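HORT 801: Growing From Seed
Handout 2: Reading the Packet Before You Bury It

Please bring this sheet to the July lab. Copies left on the greenhouse bench get watered along with everything else and are very hard to read afterward.

1. The picture on the front

The picture is an advertisement. It shows the plant on the best afternoon of its life, in soil you don't have. Treat it the way you would treat the photo on a frozen dinner. It does tell you the flower form and the color the seller is hoping for, so write both down. We will compare them with your own plants at the end of term, and there may be some laughter.

2. The name

Common names are a mess. "Marigold" covers the French marigold, the African marigold and the pot marigold, and the last of these is a Calendula, a different genus altogether. The French one came from Mexico and the African one did too, so the names are no help with geography either.

The Latin name sorts this out. Tagetes patula is the French marigold in every country and every alphabet. If a packet gives only a common name, look for the species in the fine print. Hollyhock, for instance, is nearly always Alcea rosea, but check. Older books file it under Althaea, and you will lose marks for copying them.

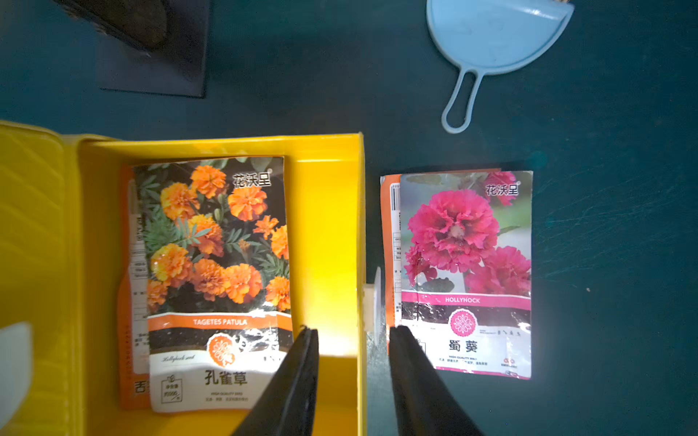 For the sorting exercise, put annuals in one group and everything else in the other. French marigold is an annual: it sprouts, flowers, sets seed and dies when the frost arrives. Hollyhock is usually grown as a biennial or a short-lived perennial. In the first year you mostly get leaves, and students write to me in September to say the seed was bad. The seed was fine. Some strains will flower the first year from an early start – read the back before you promise anyone flowers.

3. The back of the packet

Look for sowing depth, spacing, days to sprout and the packing date. Ignore the barcode, though one group last year did copy it into the results table.

Marigold seed goes in shallow and wants warmth. Hollyhock grows a long taproot and hates being moved, so use deep pots or sow it where it will stay. Both want sun. Neither wants to be dug up every morning to see how it's getting on.

4. Record sheet

Give each sowing a lot number. Lots start at 667 because the Kleinschmidt greenhouse used up everything before that, mostly on lettuce. Write in pencil. The ink in the Onditden pens fades to nothing in sunlight, a poor quality in a garden pen.

Fold opened packets over twice and store them somewhere cool and dry. The shelf above the radiator is neither.

Reading for next time: course pack, chapter on germination tests. Bring a paper towel.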